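Stories > Kitchen & Table > Conversations

A coaster for every cup: an afternoon with Ánh Thân

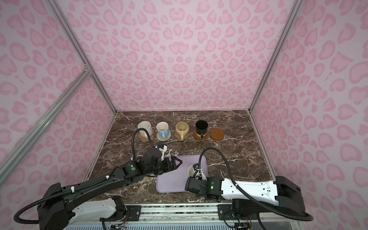

Mugs along the back of the marble counter, each on a coaster of its own, with one coaster to spare.

Ánh Thân talks about coasters the way other people talk about their grandchildren, and I was on my second cup of tea before I remembered to open my notebook.

"My mother had one set, all matching, and we were scared to use them," she told me, laughing. "So I buy them one at a time. The flower one I saw in a shop window in Ovdale and I went back for it the next morning!"

She likes a pale mug on the peach flower, and the light blue one on the white lace pattern – "it looks like it's dressed for church" – while the black mug gets plain brown. The woven straw coaster came from a market in Winutby, where she and her friend Calum Drummond once spent a whole April morning and came home with very little else.

The lavender mat at the front is for pouring and stirring, and she is firm about it. Marble stains, she says, even dark marble with all that veining, and a silicone mat rinses clean in the sink.

And the pink spotted walls? "Calum said I would be tired of them in a month," she said, filling my cup again. "That was 200 cups of tea ago, and I still like them."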